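Resources > Marches and public assemblies > Route inspection

Print this page | E-mail this page

Route and stewarding checklist with comments
Merkilari land access march, Truloswood to the quarry gate
Walked and completed 13/06/2019 by Sosina Bogale. Comments added by Hamdia Mekonnen.

Expected turnout: 600, going by the May march. Stewards confirmed: 17.

1. Assembly point, Truloswood green
Ground level and free of holes: Yes.
Two ways out for the crowd: Yes, but the lane by the chapel is narrow.
Comment: Keep the lane clear of parked cars from early morning. In May two vans were left there and people had to squeeze past. Cones are in the hall store.

2. Road section
Police told in writing: Yes, reply received.
Residents told: Partly. Leaflets done as far as the bridge. The top end of the village still to do.
Width suitable for wheelchairs and pushchairs: Yes on the road, no on the pavement.
Comment: The written notice gives the route length as 2,734 metres. Please use that figure on the leaflet as well. The last one had a different length and we were asked about it twice.

3. Bridge
Parapet sound: Left side yes. Right side has loose coping stones near the far end.
Comment: Reported to the council in May, not mended. Put tape along the right side and one steward at each end. No stopping for speeches or photographs on the bridge. If the march bunches up, hold the back half on the green side until the front has crossed.

4. Field path beside the Boström fence
Landowner's permission for the path: Not needed, it is a public footpath.
Surface: Uneven, with ruts in three places.
Fence: Barbed wire at chest height on the quarry side.
Comment: This is the part I am least happy with. Boström put up new signs after the last march and their guards film from inside the fence. They are entitled to do that. Stewards should walk between the crowd and the wire and keep people moving. No one is to touch the fence or hang banners on it. 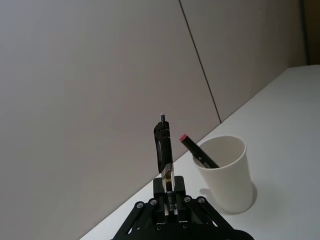 The path can be left by the stile halfway along, and anyone who feels unwell should be taken out that way and not on to the gate. The stile step is firm but high. A second steward is needed there to help people over.

5. Quarry gate
Space for the crowd: Enough for 200 on the verge. The rest must stay in the lay-by.
Lorries: Boström say none will run between noon and three. Not confirmed in writing.
Comment: Treat the gate as live until we have the letter. The Bitum tankers use the same entrance and are a separate firm, so ask them as well. Speakers stand on the verge side with their backs to the hedge.

6. First aid and water
First aiders: Two, one at the front and one at the back.
Eye wash: Four bottles, all in date.
Water: On the green and at the lay-by.
Comment: Eye wash was asked for after the gas was used at the port protest last year. I don't expect it here, but it should be carried and not left in the car.

7. Stewards
Bibs: Short by three.
Briefing: To be held on the green an hour before the start.
Legal advice cards: Printed, not yet cut.
Comment: Stewards do not argue with guards or police. Take down the time, the place and any shoulder number, and pass it to Sosina. If an order to disperse is given, go back by the field path, slowly – not across the road.

Still to do before the march
Leaflets for the top end of the village (Sosina)
Letters to Boström and Bitum about lorry times (Hamdia)
Three more bibs
Tape for the bridge
Second walk of the field path if there is heavy rain

Result: Route passed, subject to items 3 and 5.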